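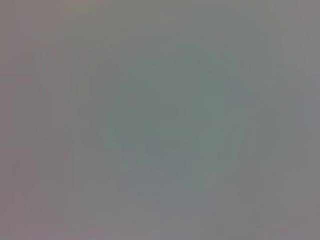
Heat Retention in a Black Kettle: Project Report

Section 2. Equipment and layout

The project measured how quickly water cools in a kettle left standing off the heat. The kettle was bought second-hand from Kirnden and is referred to below as K1. All runs were carried out on the same white table, with the windows shut and the radiator off.

A dark surface gives off heat more readily than a polished one, so K1 was expected to cool faster than the bright steel kettle used by the December group. Their readings were taken from the shared folder and were not repeated.

Section 3. Method

Water was weighed into a jug before each run. The fill was 997 g, which left room below the spout for pouring. The water was brought to the boil, the kettle was moved to the table, and the first reading was taken after a wait of 300 seconds. Further readings followed at the same interval until there were 16 in the set. The probe was wiped between readings and the lid replaced at once.

Seven runs were completed. Run 4 was discarded because the probe had touched the base.

The kettle was set down towards the back of the table with the spout to the right. The small round container stayed on the table, clear of the spout, so that it would not be knocked during pouring.
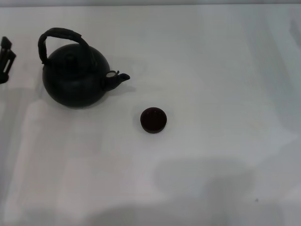 Mhairi Kinnear: Where was the probe put in for the readings? If the lid came off every time, you were losing steam at each one, and the curve will be steeper than for a kettle left shut. I would say so in the results.

The point is accepted. The probe went in through the top opening. Lid removal was timed on two runs only, and no correction has been applied to the figures.

Section 4. Sources of error

The handle was not insulated from the body during any run, and its share of the heat loss is unknown. The table was not preheated, so the first reading in each set may be low compared with later ones. Room temperature was noted at the start of each run but not at the end.

The raw readings are in Appendix B, under the file name Jirkis.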